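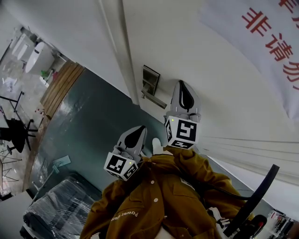 3.2 What people meant by "a jacket"

I thought this would be the easy part. We had 48 people keeping clothing diaries for 30 days, all of them living or working in Sokthorpe, and the diary had one plain question on outerwear: did you keep a jacket on indoors today, and if so, for how long? I wrote that question myself and was pretty pleased with it. Then the entries came in (1,226 of them once I'd thrown out the blank pages) and people had written down hoodies, bathrobes, a fishing vest, and in one case a blanket with a zipper.

So I went back and read everything again with Nesma Zaki, who coded the diaries separately from me. We settled on a rule we could both live with. If it had sleeves, opened all the way down the front, and went on over a shirt or sweater, it was a jacket. Bathrobes went out, which cost us some of our most enthusiastic diary keepers! The zipper blanket had no sleeves and went out too. Heavy overshirts stayed in, and I still go back and forth on that, as plenty of people call them shirts and tuck them in.

The next problem was how the thing was worn. A jacket hanging open with the sleeves shoved up is doing a very different job from the same jacket buttoned to the neck, and our first coding sheet treated them as equal. We added three columns, for front, sleeves and collar. The collar column turned out to be the useful one. In 122 entries the writer brought up the collar without being asked, mostly to say it was up, and those entries also had more complaints about drafts. Figure 2 has a collar worn up. To be coded that way, a collar had to stand away from the shoulders, with no fold all the way down. A half-folded collar went down as "mixed," and we argued about those more than anything else in the data.

I should say that a turned-up collar doesn't always mean somebody is cold. One of the diary keepers in the Drumonora building wore hers up every single day, heating on or off, and when I asked she said she just liked how it looked. Fair enough. We left her in, but I ran the comparison in Section 4 with and without her pages.

Figure 2. Collar turned up, mustard-yellow jacket. 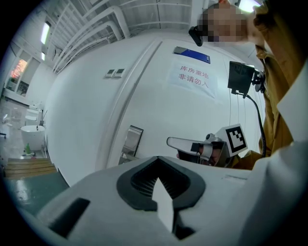

3.3 Matching the diaries to the heating logs

The Drumonora building logs its own temperature by the hour, so that half was simple. The Derilier offices don't, and for those we used the wall thermometers and asked people to copy down the reading at lunch. Some forgot, and a few wrote "chilly" in the number box. I kept those entries for the clothing counts and dropped them from anything that needed a temperature.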